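Ponwood Clothing Exchange
Progress report to the Brurnen Fund
November 8, 2020
Prepared by Birdie Iwasaki, project coordinator

Summary

The exchange reopened in July after the spring closure and has run without a break since then. By the end of October we had passed on 3,133 items of clothing to families in Ponwood and Inbridge. The grant has paid for rent on the sorting room, one part-time wage and the van. Spending is within budget on all lines except fuel.

Work completed

Families now order by phone or through the online form, and bags are delivered to the door. This replaced the Saturday rail, which we could not run safely in the church hall. Pádraig Mulcahy takes the orders and plans the van rounds. We added 38 new households in October, most of them referred by the two elementary schools.

Donated clothes are held for three days before sorting. Each item is then checked for stains, holes and worn seams, and either bagged by size or sent for rags. Children's sizes 6 to 10 go out fastest, and we are often short of them. We have more adult shirts than we can place.

Velimir Radulović wrote a two-page sorting guide in September. It has cut the number of bags returned for the wrong size, and we would like to have it translated into Spanish before the spring. 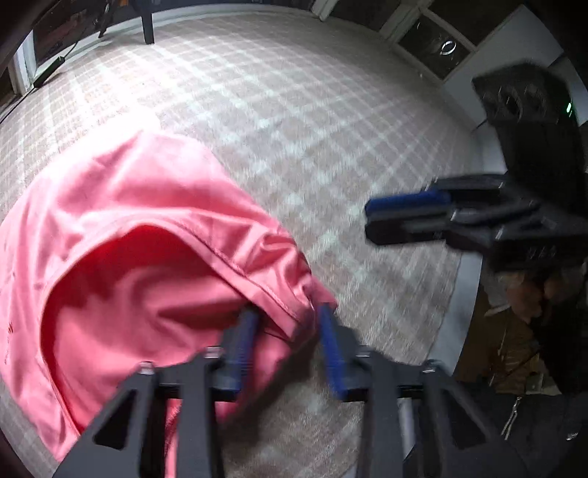 Pink garment on a rug, with a stitched seam showing.

Problems and changes

The washer at the sorting room failed in August and was out of use for 9 days. Živković Laundry did our loads at cost during that time – the bill is included under equipment. We have since bought a reconditioned machine with a one-year warranty.

Fuel is over budget because of the door deliveries. We ask to move $400 from the events line, which will not be spent this year, to cover it.

Winter coats are the main worry. Requests are well ahead of donations, and the coat drive at the high school has been called off. Samuele Sorrentino has written to employers in Inbridge asking for help, and 2 have agreed to put out collection bins.

Next period

Deliver coats and boots to all households on the waiting list by the end of the year.
Renew the lease on the sorting room. The landlord has offered the same rent.
Train a second van driver to cover for Jaanus Hunt.

Receipts and the full budget table are attached separately.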